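Getting the grippers to close properly
2/22/21
By the Avholm workshop desk

Print this item | E-mail to a friend

A few of you wrote in after the last newsletter wanting to know how we look after the hand-held grippers at Avholm, so I'm giving them the whole item this time. (The Drenon arm will have to wait until March, sorry to everyone who was looking forward to the gearbox!)

Quick recap for anyone new. The folding station is the one we call Dunent, and it learns from people. Somebody takes a gripper in each hand, folds a garment on the table, and what the grippers record is what Dunent trains on later. So if a gripper is a bit off, everything that comes from it is a bit off too, and you can lose a whole afternoon's folding before anyone spots it. I know because we did exactly that in the autumn. 226 folds, all from a pair where the left one wasn't closing all the way. I still go a bit pink thinking about it.

These days every pair gets looked over before the first garment goes down. I start with the fingers. They're curved, and the tips should meet evenly with no daylight between them when you squeeze. If they cross or one gets there first, I slacken the bolts on the housing, close the fingers on a strip of card, and nip the bolts up again a little at a time, one side and then the other. Don't do one side up tight and then start on the other, it pulls everything round and you'll be back where you began.

After that it's the squeeze test, 16 times open and shut, listening more than looking. A good one sounds dull and soft. A click near the end of the travel usually means fluff in the pivot, and you wouldn't believe how much fluff a jumper can shed into a thing that size. A dry brush gets most of it. Please, please don't oil it! Oil and wool make a sort of felt, and I spent a very long tea break picking it out of number 7 with a pin.

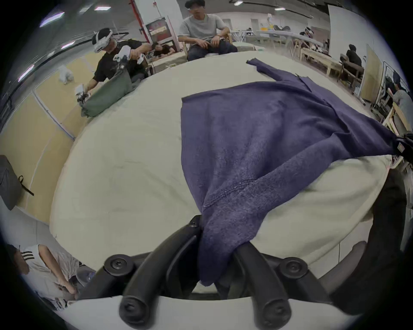
Knitwear is what really finds out a bad gripper, by the way. A cotton T-shirt will forgive you nearly anything, but a knit is thick and springy and wants to slide out the moment you stretch it between two hands. So the last thing I do is always a jumper: pinch a good gathered bit in one gripper, the end of a sleeve in the other, lift, hold, and put it down again. If it stays put for a slow count of 11 the pair goes on the shelf with a green tag. If it slips, back on the bench it goes, and I look at the fingers again before I blame anything cleverer.

We did try a softer finger from Tan over the winter and I wanted to love it, I really did, but it wore smooth on the inside edge far too quickly for us and we've gone back to the old sort. I've kept the Tan pair for silky things, where they do rather well.

One small request to finish. If you drop one, say so! I won't be cross. Pop it in the tray by the door with a bit of tape round the handle and take a tagged pair off the shelf, and I'll get to it the same evening if I can.

Contact the newsletter | Copyright Avholm 2021 | Back to top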